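Fernel Community Tool Library
Progress report to the Prudent Fund, first half of the grant
2024-07-22

Prepared by Bahman Mahmoudi, coordinator

Where we are

The tool library has been open to borrowers since January. The grant covers rent on the Flesach Street unit, insurance, shelving and part of one wage. Rent and insurance are paid up. The shelving cost less than we budgeted and the wage line is on target. The main item behind schedule is the repair bench.

Membership and lending

We have 700 paid-up members. The application gave 900 as the target for the full grant period, and at the present rate of sign-ups we expect to reach it. Members made 1755 loans in the reporting period. Most go out for a weekend and come back clean. Drills, ladders and pressure washers are the items people ask for first, and there is usually a waiting list for the carpet cleaner.

Sign-ups slowed over the school holidays and picked up again once the mailout went to the new streets west of the rail line. The concession rate has been used more than we planned for. This lowers fee income, but those members borrow often and return things on time, so we would like to keep the rate as it is.

Late returns are a problem with garden tools. We now send a text message the day before an item is due, and a second one the day after. Fines stay in the rules but we have seldom charged them.

The unit

The landlord, Zarei Property, fixed the roof leak over the back corner after our third letter. The damaged ceiling panel has been replaced and the electrician has signed off on the lights. We lost the use of that corner for several weeks, and the large items were stacked by the door in the meantime. They are back in their proper places.

The floor in the lending area was patched and sealed. We chose a plain grey finish because it was in stock and because dropped screws show up on it. The sealing meant closing to borrowers for two days, and we extended all loans to cover the gap.

Shelving is up along both long walls. The upper shelves hold light items only. Each bay has a number that matches the catalogue, and the labels are printed large enough to read without glasses, which several members had asked for.

Red is now the colour for anything that needs a second check before it goes out, such as the chainsaws and the tile cutter. Staff look at the guard, the cord and the blade, and initial the card. The colour is used on the shelf labels, the cards and the catalogue page.

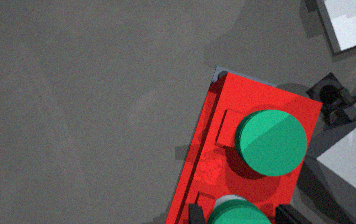 Repair bench

The bench was meant to be running by now. The first quote for the wiring came in well over our estimate, and it took time to get another. Reijo Lehtinen, who looks after repairs, has been working from a folding table and sending the harder jobs out. This has cost more than doing them in house. The second quote was accepted and the work is booked.

Once the bench is in, we plan to hold repair evenings where members can bring a broken household item and work on it with help. We have a list of people who want to come. Our insurer has asked for a written procedure for testing electrical items, and a draft is with them for comment.

Workshops

We ran beginner sessions on using a drill, hanging shelves and sharpening garden tools. All were full. The tiling session was cancelled when the instructor was ill and will be offered again. People who came to a session tended to borrow more afterwards, mostly the same tools they had practised with.

We were asked for a daytime session for shift workers and parents at home. We will try one and see what attendance is like.

Budget

The shelving line is underspent and the outside repairs line is overspent. We ask the Fund's permission to move the balance from shelving to repairs. No other changes are requested. The full statement is attached as a separate file, with receipts.

Next period

Finish the wiring and open the repair bench.
Replace the 2 oldest pressure washers.
Run the tiling session and the daytime session.
Move the catalogue to a system that lets members reserve from home. We have looked at a few and will send the Fund our choice before we sign anything.

Reijo and I are free to meet at the unit if the Fund would like to visit. Mornings suit us best, before we open to borrowers.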